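Gindico issues remastered choral set on disc and download

28 July 2019

The Surbridge label Gindico has released a remastered edition of the Basedon Singers' sacred recordings, bringing together material that has been out of print in physical form since the original cassettes were withdrawn. The set is available on two compact discs and as a download in 16-bit and 24-bit versions.

The recordings were made at Basedon parish church over several winters, using a pair of microphones above the chancel step and a third near the organ case. The choir sang unaccompanied for most of the programme. Organ is heard on the four longer hymns and on the closing setting of the evening canticles, where the instrument's pedal division had previously been difficult to make out.

Transfers were taken from the quarter-inch master tapes, apart from two tracks for which only a safety copy survives. These are marked in the booklet. The tapes were baked before playback and run once at the original speed, with azimuth adjusted separately for each reel. Pitch was then checked against the organ, and one reel was corrected by slightly less than a quarter-tone.

Noise reduction has been kept light. The label says it removed clicks, edit bumps and a mains hum on the second reel, but left the tape hiss largely as it was - earlier attempts at heavier processing had dulled the consonants and shortened the natural decay of the building. No reverberation has been added, and the stereo width is that of the masters.

The running order differs from that of the cassettes. Pieces are now grouped by season, beginning with Advent, and the three psalm settings split across two sides of tape have been placed together. An alternative take of the opening hymn, with a slower final verse, is included at the end of the second disc.

Mastering was carried out at Vanags, which also prepared the lacquers for a planned vinyl pressing. The vinyl edition will leave out the alternative take and one of the organ hymns to keep each side within a suitable length. It is due in August and will be limited to 475 copies, each numbered by hand on the inner sleeve.
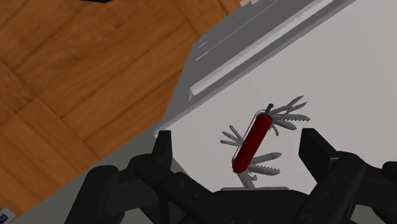

The compact disc edition has a first pressing of 1180 copies. It comes in a card wallet with a 24-page booklet giving the full texts, the tape sources and the registration used for each organ piece. Translations are printed beside the Latin. The download includes the same booklet as a PDF file, although the tape box labels reproduced in the printed version appear there at a lower resolution.

Catalogue numbers are Gindico 829 for the discs and Gindico 2231 for the vinyl. The download carries the disc number, and buyers of either physical edition receive a code for the 24-bit files. Codes sent with the vinyl cover the whole programme, including the two pieces left off the records.

Orders are being taken by the label and through the choir's bookstall in Basedon. Shops in Surbridge will have the discs from this week. Gindico has not said whether the choir's two albums of carols, recorded later and on digital tape, will be reissued in the same series.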